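September, notebook, 4:30 pm

Back from the open day at Brindbridge and writing this up before I forget it all. Rigoberto drove, Greer came too, and we signed in as visitors 37, 38 and 39 (they'd had over 200 by closing, the woman at the desk said!). Ruairi McIver walked us round the disassembly and insertion benches and let us stand much closer than I thought he would.

Things to chase: what finger pads they use, and whether the wrist camera gets its own light. Greer thinks no, I think yes. Also the case work is way more cluttered than anything we've tried – cables over everything, and they just go in between them. The plate with the slot looks tame next to it, but I'd guess the fit is what hurts.

Wrist views from both benches: 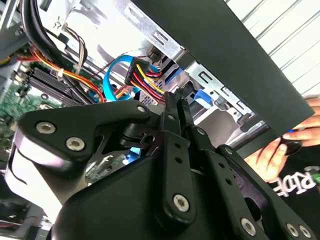
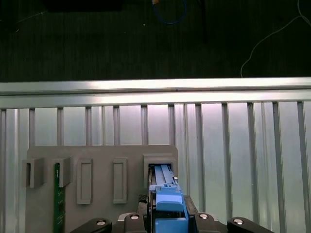

Ruairi quoted me 400 for a spare set of fingers, which made Rigoberto cough. I'll ask Rogelio if there's anything left in the Kerr budget. He also wants our fixture drawings in exchange, so dig those out, rev 2 and not the old one.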